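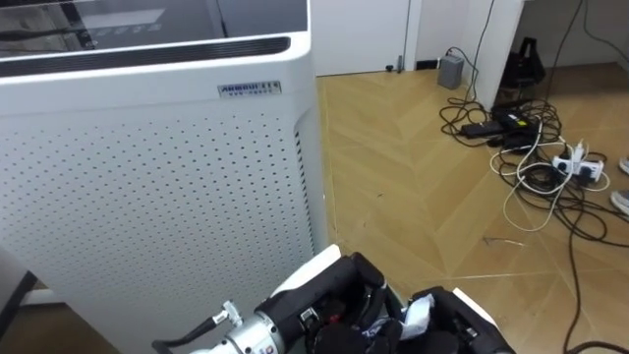 Air purifier, front, with badge.

4/26/18

Regimental flags for the Garville campaign, pike and shot, 28mm. Second session on the paper colors.

Printed the Isaksson regiment sheet again at 600 dpi on the thin paper. The first print was too gray in the white fields and the wreaths filled in. This one is better. Cut out 7 flags, ruined 2 of them at the fold (blade needs changing).

Still not settled what the second company carried. Amparo Herrero's notes give a plain field with a hand and sword in the corner, but the Osasau booklet shows the same device in the center. The booklet has no source for it, so I'm going with Amparo's version until she has been through her copies again. She thinks May.

Glue: thinned PVA, brushed on one half only, then fold around the pole and press from the pole outward. Curl it around a paintbrush handle while it is still soft. If the paper goes limp, leave it alone for a minute. Edges touched in with the field color afterward, otherwise there is a white line all the way around that shows from across the table.

Poles are wire, cut to length for pike and shot. The Plorkar finials don't fit this wire. Drilled one out and it split. Will try a blob of epoxy shaped with a wet toothpick, as we did on the cavalry cornets.

Basing: ensign goes in the front rank, center of the pike block, with the drummer on his left. Two flags per block looks crowded on our base size. I'd stay with one for the game units and keep the other company flags for the display stand.

Matte varnish on the finished flags, brushed. The spray left a frosted patch on the red one and I had to repaint the lower corner.

To do
- new blades
- reprint the ruined ones
- repaint edges on the Osasau blue, it dried too dark
- 6 more poles
- ask Amparo about the fringe - gold or white?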